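Sokance Adds Maple-Toned Boards and Shape Blocks to Its Narska Play Line

November 19, 2021 - Sokance, a maker of tabletop play goods, today announced two additions to its Narska line: a flat wooden play board and a set of colored plastic shape blocks to use on it. Both go on sale today through the company's web store and at the Dizon shop on Skisard Street.

The board is made of pale planks joined edge to edge, with a smooth finish that wipes clean with a damp cloth. It has no rim, so blocks can be slid on and off from any side. The blocks come in simple shapes, including cylinders and five-pointed stars, and have a fine texture on top that small hands can grip.
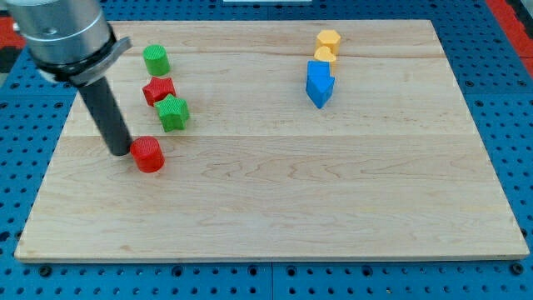
Sokance began work on the board in August of last year after parents and preschool teachers asked for a larger surface that would stay flat on a table. Early versions were tried out in 43 homes and classrooms. Testers asked for a thinner board - the first one was too heavy for a child to carry - and the final model weighs nearly 45 ounces.

"People told us they were using cutting boards and trays," said Efren Lagman, product manager for the Narska line. "We wanted to give them something made for sorting and stacking."

The board and blocks are sold separately or together. Replacement blocks can be ordered one at a time. Schools ordering 100 or more boards should contact the Sokance sales office for pricing.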